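**About Brunda**

We sort, pack and ship small parts. Screws, brackets, clips, hose fittings, odds and ends for repair shops and small makers. Started by Erdal Karabulut in one rented unit with a borrowed van and way too many coffee cans. Moved twice since. Same phone number.

Today there are 19 of us and 2,802 part numbers on the shelves, most of them small enough to lose in a coat pocket. No minimum order. You need one clip, you get one clip.
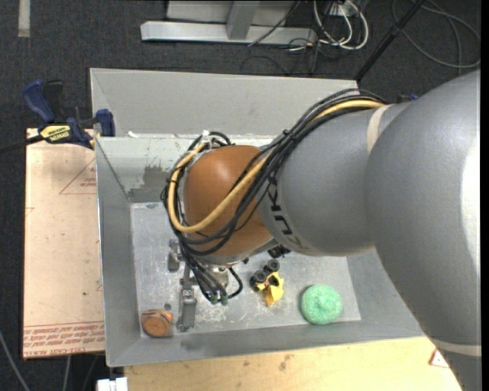
### The packing floor

Metal bins, wooden work tops, dark carpet underfoot. Carpet was Erdal's idea, easier on the knees and dropped parts don't roll halfway to the door. Sloped sides on the bins so the last few pieces slide down where you can get at them. They get scuffed up. Fine by us, we hammer out the dents and keep going.

Every order gets checked twice, once at the bin and once at the bag. Bags get a label with part number, size and the shelf it came from, so if somthing's wrong we can trace it back quick.

### Who we pack for

Wedeo, since the first year. Niller, for their spare parts kits (776 of those went out last September, busy month). Işık lamps, all the little brass bits. Plus repair shops, schools, and people fixing one chair.

### Getting in touch

Call or write, either works. Orders in by noon Friday ship the same day. Pick up at the side door, ring twice, the bell is kind of quiet. Bring the old part if your not sure of the size.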